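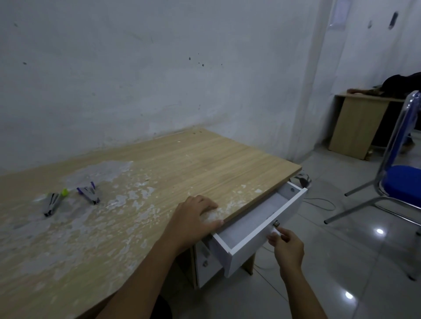
von Kyriaki Nikolaidis | 13. Februar 2026 | Möbel & Reparieren

Schreibtisch retten: abgelöstes Dekor ausbessern und gleich die Schubladen mitmachen

Seit Wochen schiebe ich diesen Beitrag vor mir her, und jetzt ist er endlich dran: der alte Schreibtisch mit der hellen Eichenoptik. Die Platte ist vor allem links richtig hinüber, große weißliche Flecken, an denen sich die Oberfläche gelöst hat, und nach rechts zur Vorderkante hin noch ein paar kleinere Macken. Der Unterbau mit den weißen Schubladen ist dagegen völlig in Ordnung, und genau deshalb wollte ich das Ding nicht auf den Sperrmüll stellen. Ein neuer in ähnlicher Größe hätte mich bei Drastedura 1095 Euro gekostet (mit Lieferung, aber trotzdem!). Für mein Material habe ich 68 Euro bezahlt, und davon ist noch einiges übrig.

Was ich besorgt habe

Schleifpapier in Körnung 120, 180 und 240
einen Schleifklotz aus Kork
einen breiten Spachtel und einen schmalen Japanspachtel
feine Spachtelmasse für Holz
Holzleim und eine kleine Spritze dazu
Haftgrund für beschichtete Flächen
Dekorfolie in Eiche hell, ich hatte die von Hiltidska
einen Filzrakel und ein frisches Cuttermesser
ein Stück Kerze für die Schubladen

1. Alles runter, alles raus

Erst mal abräumen. Bei mir sind das immer die Hefter, die bis zum Schluss liegen bleiben, einer silbergrau mit ein bisschen Limettengrün, der andere weiß mit Lila. Dann die Schubladen leeren und einmal ganz aufziehen. Mit der einen Hand am Knopf ziehen, die andere flach auf die Platte legen, dann wandert der Tisch nicht mit. So merkt man auch gleich, ob etwas hakt. Wenn die Schublade auf halbem Weg ruckelt, kommt sie in Schritt 6 dran.

Danach die Platte mit lauwarmem Wasser und einem Spritzer Spülmittel abwischen, bitte mit einem gut ausgewrungenen Lappen! Wo die Beschichtung fehlt, zieht das Material Wasser wie ein Schwamm und quillt auf. Über Nacht trocknen lassen.

2. Lose Ränder suchen

Mit dem Fingernagel um jede Schadstelle herumfahren. Was nur ein bisschen absteht, kann man retten: Leim mit der Spritze darunter, Backpapier drauf, Brett drauf, schwere Bücher drauf, bis zum nächsten Tag in Ruhe lassen. Was schon bröselt, kommt mit dem Japanspachtel weg. Ganz flach ansetzen und von der heilen Fläche zum Schaden hin arbeiten, nie andersherum. Ich habe es beim ersten Mal andersherum gemacht und mir einen fingerlangen Streifen gutes Dekor mit abgezogen. Sehr ärgerlich.

3. Anschleifen

Mit 120 die Kanten der Schadstellen brechen, dann die komplette Platte mit 180 matt schleifen. Wirklich die komplette, auch die rechte Seite, die noch gut aussieht. Mein Nachbar Murdo Gunn hat mir seinen Exzenterschleifer angeboten, aber bei der dünnen Schicht bin ich lieber beim Klotz geblieben. Hinterher absaugen und mit einem trockenen Tuch nachgehen.

4. Spachteln

Zwei dünne Lagen halten besser als eine dicke. Die erste mit dem breiten Spachtel straff abziehen, trocknen lassen (auf meiner Packung standen 5 Stunden, im kühlen Zimmer war es deutlich mehr), dann mit 180 glätten und die zweite drüber. Zum Schluss mit 240 schleifen und die Augen zumachen. Im Ernst, mit der Hand spürt man Übergänge, die man nicht sieht, und unter der Folie zeichnet sich später jede Kante ab.

5. Grundieren und Folie drauf

Den Haftgrund dünn rollen und durchtrocknen lassen. Dann den Tisch von der Wand abrücken, sonst kommt man an die hintere Kante nicht ran. Die Folie mit über 2 Zentimetern Zugabe an jeder Seite zuschneiden und an einer kurzen Seite anfangen. Immer nur ein Stück Trägerpapier abziehen und mit dem Rakel von der Mitte nach außen streichen. Blasen mit einer Nadel anstechen und ausdrücken. Die Ecken kurz mit dem Föhn anwärmen, dann legt sich die Folie schön herum. Den Überstand unten an der Plattenkante abschneiden.

6. Und noch schnell die Schubladen

Innen auswischen, die Knöpfe nachziehen (die Schraube sitzt meist auf der Innenseite der Front) und die Laufflächen mit dem Kerzenstummel einreiben, wenn Holz auf Holz läuft. Metallschienen bekommen kein Wachs, da reicht Saubermachen und ein Tropfen Öl.

Gavin Urquhart hatte mich zum letzten Beitrag gefragt, ob man statt Folie auch lackieren kann. Ja, klar! Dann aber nach dem Haftgrund zwei Schichten Möbellack, dazwischen mit 240 anschleifen, und die Platte eine gute Woche lang schonen. Die Holzoptik ist dann natürlich weg.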